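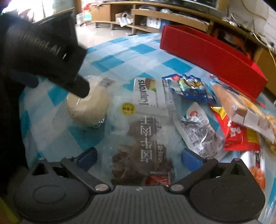

Grasp trial with packaged foods. A gloved finger indicates the wrapped bun; the gripper is open.

Comparison of Two Finger Sets for the Hand-Held Gripper

The purpose of this post is to record the results of a comparison between two finger sets on the hand-held gripper. The work was carried out on packaged foods, a class of object that has given consistent difficulty since the present round of trials began in July. Readers who have followed earlier entries will recall that rigid containers were dealt with first and that flexible packaging was set aside for separate treatment.

The two sets are the blue tips from Longo, which are fitted in the photograph at the head of this post, and the flat padded tips from Wistex. Both attach to the same jaw linkages, and the gripper body was left unchanged throughout. The camera mount was also left in place. A change of fingers on this tool requires a few minutes and a small driver, and the jaws must be closed fully once afterward so that the software can take its zero reading. That step was omitted on the first morning, and the readings from that morning have been discarded.

Selection of items

Laboratory test objects are convenient, but they tend to be solid, dry and uniform. For this exercise it was decided to use ordinary groceries, purchased without regard to how easily they might be held. The selection included a cream-colored bun in a clear wrapper, a white box marked Kaprons with a cake slice printed on it, a bag of beef jerky, a packaged loaf, a bag of orange crunchy snacks, and several pouches and sachets. The items were placed on a table covered with a checkered cloth under a clear, glossy layer.

The glossy surface deserves comment. Thin packages slide easily on it, and a finger that touches down slightly early will push the package away before the jaws have closed. On the bare wooden bench used for the rigid containers, this fault was never observed. It is recommended that anyone repeating the work try both kinds of surface, as results from one should not be assumed to hold for the other.

Procedure

One person holds the gripper. A second person points to the item to be picked up, withdraws the hand, and records the outcome. The pointing was introduced at the request of the Bundora group, whose software is intended to learn which item has been requested from the gesture alone. It has the further benefit of preventing the operator from choosing the easy items first, a habit to which the author must admit.

An attempt was counted as successful if the item was lifted clear of the table, held still, and set down without being dropped or visibly crushed. Items were approached from the near side of the table unless another item stood in the way. In total, 722 attempts were recorded over 12 sessions, divided evenly between the two finger sets. Sessions were kept short, as the forearm tires and a tired operator closes the jaws too quickly.

Results for the Longo tips

The Longo tips performed well wherever there was an edge to pinch. Sachets and pouches have a flat seal, and the narrow tips could be brought down on either side of it with good accuracy. The tips also reached between items placed close together, and in a crowded arrangement this was the most useful quality of the set.

The tips were less satisfactory on the bun. A bun in a loose wrapper offers two choices: to hold the wrapper, in which case the bun swings beneath it, or to hold the bun itself, in which case narrow tips press into it. Neither was acceptable under the rule given above. A gentler closing speed improved matters, although dents remained common.

Results for the Wistex tips

The Wistex pads spread the load over a wider area, and both the bun and the loaf were lifted with far less damage. The box was also held more steadily, with little of the turning that occurred when the narrow tips gripped it away from its center.

Against this must be set the poor showing of the pads on flat items. Their lower edge is thick, and it could not be brought under or around a sachet lying flat. The operator was often obliged to press down and bunch the material upward. This worked on the softer pouches and seldom on anything stiffer. The pads also blocked a larger part of the camera view at the moment of contact, and this may prove to be the more serious matter for any group intending to train a controller on the recordings.

The jerky bag was difficult for both sets. Its contents shift as it is lifted, and a grip that seems sound at the table can fail once the weight has moved to one corner. A deeper grip, taken toward the middle of the bag, was the only approach that gave dependable results with either set.

Notes on the camera

The view from the tool was adequate for most of the work. Clear wrapping remains a problem under a bright ceiling light, when reflections hide the edge of the package. Turning the wrist slightly before the approach was often enough to bring the edge back into view. The exposure was fixed for all sessions after the automatic setting was found to shift whenever a white box entered the picture.

Cables and other loose objects in the background have been left as they were. The Pondusby recordings, made against a plain backdrop, were of limited use in a furnished room, and it was considered preferable to retain the ordinary surroundings.

Present arrangement

The Longo tips will remain on the tool for mixed groceries, and the Wistex pads will be fitted for bread and similar soft goods. A version of the pads with a thinner lower edge has been requested. Of the 7 pads received, one had a loose backing and was not used.

The next sessions will repeat the bag trials with the jaws closing at a slower speed. The session sheets are being typed up and will be added to the files page when they have been checked.

Posted September 2022
Filed under: grippers, fingers, packaged foods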